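Charmaine Fourie is eating chips on the loading ramp behind the Drenodano when I find her, an hour before doors. She has played here more often than anywhere else, she says, and has been paid for most of it.

Her band, Durkine, began as a duo with the drummer Ruan Ntuli, who answered an advert for a bass player. "He turned up with a snare under his arm and said he assumed we'd want one of those as well," she says. "We've still not got a bass player. It's become our sound, according to people who write about us."

Their second record, Carkuvel, comes out in June. It was made in 18 days, 10 of which Fourie describes as "tea". The songs are slower than the ones on the first album, and there is a choir on two of them — her aunt's choir, who asked for changes to the words and got them.
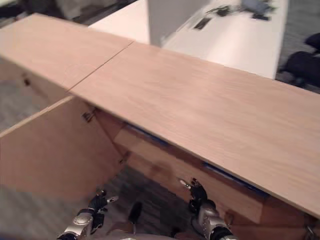
"I wanted it to sound like a room with people in it," she says. "The first one sounds like two people trying to leave. I was twenty-three, I thought if a song went past three minutes somebody would come and switch us off."

Ntuli wanders over at this point and takes a chip. Asked for his view of the new material, he says it's quieter and he gets to sit down more. He was sitting down before, Fourie points out.

The label pressed 200 copies of the debut, and a fair number of them live under her mother's stairs. This time there is a proper distributor and a support slot with Zakaria, who are loud, popular and travel with their own kettle. Fourie is looking forward to the kettle. She is less sure about Zakaria's crowd, who tend to talk through anything without a chorus.

"So we've put a chorus in one," she says. "We'll play it fourth. They can have a drink till then."

The soundcheck is running late. Someone inside is hitting the same cymbal over and over, and Ntuli, listening, says it isn't his.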